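Plidano shirt cell: setup and upkeep
August 9, 2021
Print this page | E-mail this page

The Plidano cell is a two-arm station for handling shirts on a flat white table. Sylvain Marchal and I have looked after it since it was moved into the Voston building, and people on the other sites keep asking how we keep it running. This page is meant to answer most of that. It covers the daily check, the fingers and the cables.
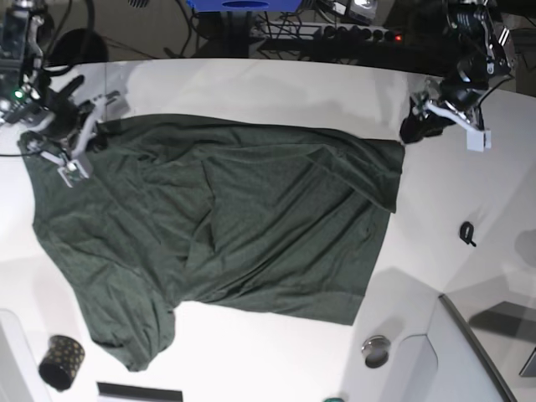 Every shift starts with the same check. Power up the right arm first, then the left, and wait for both to report ready before you send either one home. If an arm reports a joint fault at this point, do not clear it and carry on. Write down the code, power down, and look at the connector for that joint. We have had 52 faults logged since the move and 30 of them were a connector that had worked its way out.

Next, close both grippers with nothing in them. The tips should meet along their full length. If there is a gap at the bottom, loosen the two finger screws, close the jaws at low force, and tighten again while they are shut. Replace fingers as a pair, never one alone. The old ones go in the Tyagi return box with the date written on the bag.

We teach the corner pick on a knit T-shirt. Knit is harder than a dress shirt - it stretches when you pull it, and a corner that looks caught can slide out. Set the pick height with the shirt on the table, then run the pick slowly 10 times before you save it. The program is number 691. Keep the old version until the new one has run a full shift.

Cables get looked at once a week. Move each arm by hand through its reach with the power off and watch for any loop that goes tight or rubs on a bracket. Leave slack at the wrist. Costel Rusu replaced both wrist cables in the spring, and the spares are on the Resum shelf with the finger sets.

The table gets wiped with a damp cloth, no solvent. Lint builds up faster than you would expect, mostly in the jaw slides. Brush it out dry. Compressed air only pushes it further in.

Both arms are due for grease at 280 hours of running time, and the next full service is in September. Sylvain will post the new offsets here after that. Until then, use the ones on the card inside the cabinet door.

Contact: Plidano cell support, Voston | Copyright 2021 Voston | Back to top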